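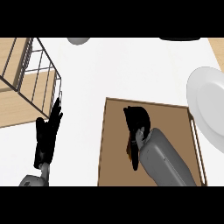

Lilesora Community Choir
Minutes of the February planning meeting

Started 7:05 pm in the upstairs hall. Poonam Dubey in the chair. 14 members present, apologies from the two Tomar Street altos, who had a school concert.

1. Last meeting
Minutes agreed with one fix: the spring show runs for two nights, and we had written three.

2. Money
Very good news! The winter concert brought in 2960 dollars in tickets and the door collection. Poonam read out the figure twice because people were cheering over it. After the hall fee and the printing we can still put 2000 toward the new piano fund. The balance stays in the main account for now.

3. Spring program
Long and lively talk on this one. The Sturkov folk set is in – everyone who sang it at the January workshop loved it, and the basses finally get the tune for once. The sea songs are in too, but cut from six to four so we finish before ten. The gospel medley was put to a vote and carried easily.
Still open: whether to sing the lullaby with or without piano. We will try it both ways at the next two rehearsals.
ACTION: Poonam to order 70 copies of the folk set, plus large print for anyone who asks by the end of the month.

4. Rarnance exchange
The Rarnance singers have written back and they want to come! They would bring a full coach and sing the second half with us on the Saturday of the spring show. Beds are needed for around 30 people. Eleven places were offered on the spot, which is a wonderful start. Sign-up sheet is on the piano.
ACTION: All to ask neighbors and friends about spare rooms.
ACTION: Poonam to check parking for the coach.

5. Rehearsal times
Request to start at 7:15 instead of 7:30. Agreed. Warm-ups begin right at 7:15, so please come with your folder ready. Sopranos and tenors will keep the big room for sectionals, altos and basses go downstairs.

6. Any other business
Black folders: four still missing from the winter concert. Please look in your cars.
The new members' evening was a joy – nine people came and six have already joined. We would like to run another in the fall.

Closed 8:50 pm. Next meeting in April, same room.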